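Hondden Word List: data card

Version 2, released July 19, 2021
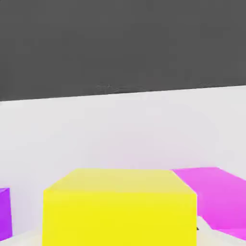 Hondden is a list of 800 headwords for checking spelling and hyphenation in local newsletters. Entries come from back issues of the Sirville parish bulletin. Each row holds the headword, its break points, and a source issue code.

Changes since the June build: plurals merged with their singulars; 90 place names moved to a separate file.

Known gaps: trade terms are thin, and almost 600 entries have no stress mark. Files are UTF-8, tab separated, one entry per line.

Maintainer: Omoregie

Shares: 2

© Skunenov | Contact | Back to top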